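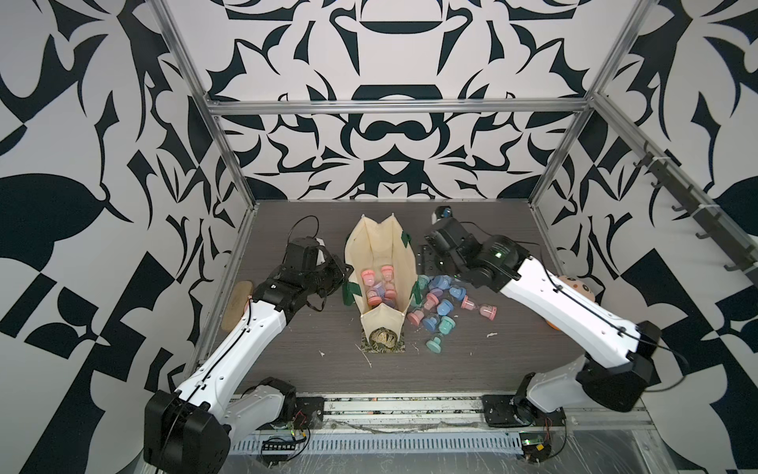 **Building a two-arm cell in a shared shop – handout 4**
Tomura evening course, 11/09/2018

Last time we finished the enclosure and bolted both arms to the front rail. This session is about whether the thing does any work, and how you'd know. I'm going to be a bit of a wet blanket, so bring your own enthusiasm.

## 1. What "it works" means

The arms came with the Zelance control software, and the Zelance forum is full of people who say their cell "works." Ask what they mean and you usually get one good run, filmed after lunch, with the failed runs deleted. I've done this myself.

For this course a task works if you can write down the start condition, the end condition and the number of tries before you begin. Our task is packing small plastic pieces into a canvas bag. The end condition is that every piece is inside the bag, the bag is still standing, and no hand has gone into the cell. If you helped, log it as a failure. If you helped "just a little," log it as a failure.

## 2. Cloth is a bad part

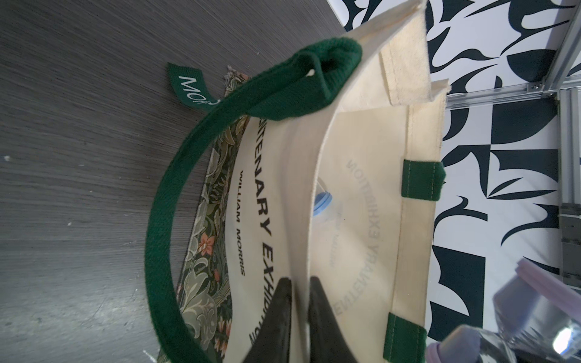
Most of the hobby kits, the Taltudo one included, are demonstrated on wooden blocks. A block stays the shape it was when you planned the grasp. Cloth doesn't, and a lot of the neat planning code you can download quietly assumes that it does. Take a tote lying on its side: the handle loops out over the table, the printing runs sideways, and the only thing between the two fingers is a fold of canvas. You can close on a fold like that and the software will report a grasp, but it has no idea which layers it has or what the rest of the bag will do when the arm moves. Treat the grasp signal as "the fingers stopped," which is all it measures.

Some things to try in your own build, in order of cost:

- Run slower. Free, and it fixes more than people like to admit.
- Stiffen the rim of the bag. Tape does it.
- Use one arm to steady and the other to fill. You now have two arms to keep from hitting each other.
- Buy softer finger pads. I haven't seen a fair comparison, and I'd hold off.

## 3. Wrist cameras

A wrist camera gets you close to the part, and that is the whole argument for it. Against it: the view moves whenever the arm does. At travel speed, with the shop lights as they are, expect streaks toward the edges and maybe one usable patch near the middle.
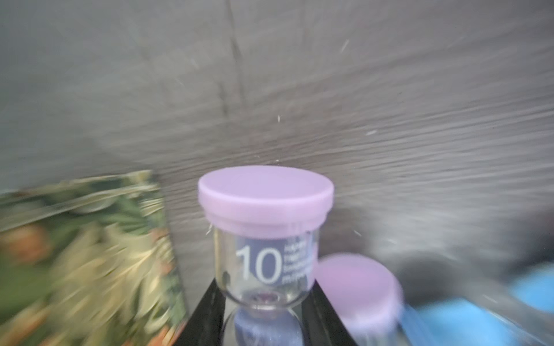 So don't trust a position estimate taken during a move. Stop, let the arm settle, then grab the picture. The Zelance defaults don't do this; you'll find the settle time in the motion settings, set to zero. We use 13 frames of waiting, a number we arrived at by fiddling, and I wouldn't defend it in front of anyone serious.

Clear and shiny objects are worse again. If your depth readings look wonderful on a glass jar, be suspicious of them.

## 4. The log

Trevor is the project name for our cell (it was on the shelf label when we moved in). The Trevor log has 1,389 attempts in it from June on. Of those, 253 can't be used at all, mostly from missing start conditions. That's our own sloppiness and no software will fix it.

Write one line per attempt: date, start layout, who ran it, result, and one plain sentence on what went wrong. "Weird" is not a sentence.
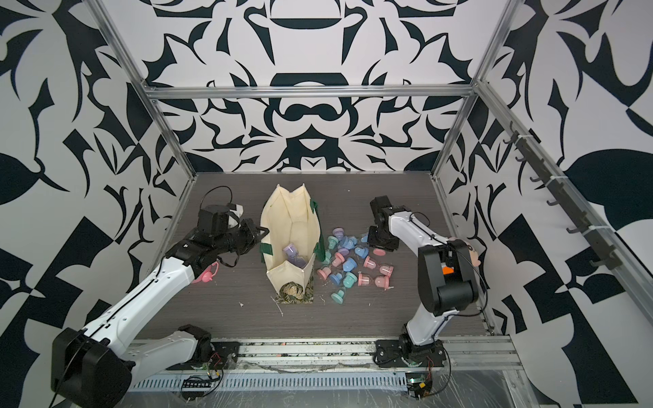 *Fig. 1. Tote propped open, left gripper at the bag, right gripper behind the loose pieces.*

Make a sketch of your start layout before each batch, and mark where the bag stands. If you can't put the table back the way it was, you can't repeat the run.

## Before next session

1. Do 11 attempts in a row with nothing changed between them. Log all of them.
2. Find one claim in the Taltudo manual that you can test on our table, and say how you'd test it.
3. Check the cable slack at both wrists with the power off.
4. Sweep the front rail. Crumbs get in there.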